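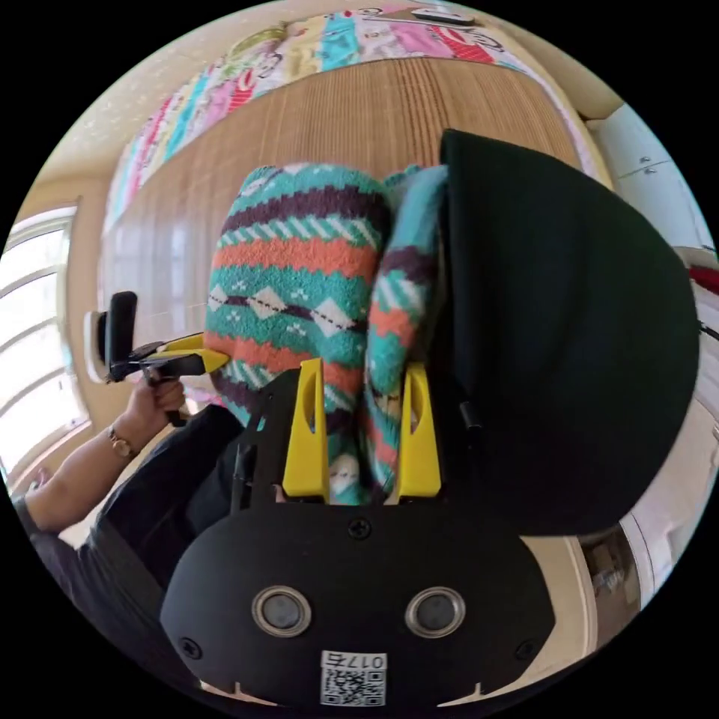
How to Pair and Fold Patterned Socks So They Stay Together

I came to sock folding late in life, after years of stretching out every cuff I owned. My mother rolled socks into balls, her mother rolled socks into balls, and I did it too, until I got into knitted socks with proper patterns and noticed that the top of one in every pair had gone baggy. The outer sock takes all the strain in a ball, you see, and a knitted cuff only has so much spring in it. So now I fold, and I want to walk you through the way I do it, which I learned mostly from my neighbor Maham Memon and then fussed with until it suited my drawers.

What you need

A flat surface a bit wider than a sock is long. A table is lovely, a firm bed will do, and I've used the lid of the washing machine more often than I'd like to admit. You also want decent light. Daylight is best for patterned pairs, and I try to get mine done before noon, when the sun is on that side of the house. Teal and navy look exactly alike under my hallway bulb, and I have gone out in the proof of that.

Step 1. Get everything fully dry

Feel inside the toes and along the heel, where the knit is thickest. A sock that seems dry at the cuff can still be damp down there, and folding it away like that gives you a musty drawer by the end of the week. If you're unsure, leave it out for another couple of hours.

Step 2. Sort by pattern first, then by size

Lay the patterned ones out face up and look at the bands. With diamonds and stripes, I start at the cuff and read down toward the toe, and if the first two bands agree I call it a pair. Some knitters make socks that mirror each other, so the left and right won't line up perfectly, and that's fine! Put the plain ones in a heap for later. They're dull work and go better with the radio on.

Step 3. Lay one on top of the other

Put the socks heel to heel and smooth them with the flat of your hand, from the cuff down. Don't tug. If a toe sticks out past its partner, slide the whole sock over a little and let the cuffs be uneven. You'll hide that in the fold.

Step 4. Fold in thirds

Bring the toes up to just past the heel, press lightly, then fold the cuff end down over the top. You should have a soft little packet. For ankle socks, fold once and stop there. For long boot socks I fold in half first and then in thirds, and they come out chunky but they hold.

Step 5. Stand them up

Set each packet on its folded edge, so you can see a strip of every pattern when you open the drawer. Pack them close enough to lean on each other. I use 2 shallow boxes from Stinell, but a shoebox lid is every bit as good (Laiba Ghumman, who knits most of mine, uses old chocolate boxes and hers look nicer).

What about the odd ones?

Keep a small bag for singles and go through it whenever you do a big wash. I give a sock 5 washes to find its partner. After that it becomes a duster, unless it's hand knitted, in which case I'm afraid I keep it forever.

Knit hats and gloves

These fold much the same way. Lay a hat flat, fold it once across the middle, and keep it in its own box so it doesn't squash the socks. Gloves go palm to palm with the thumbs tucked in.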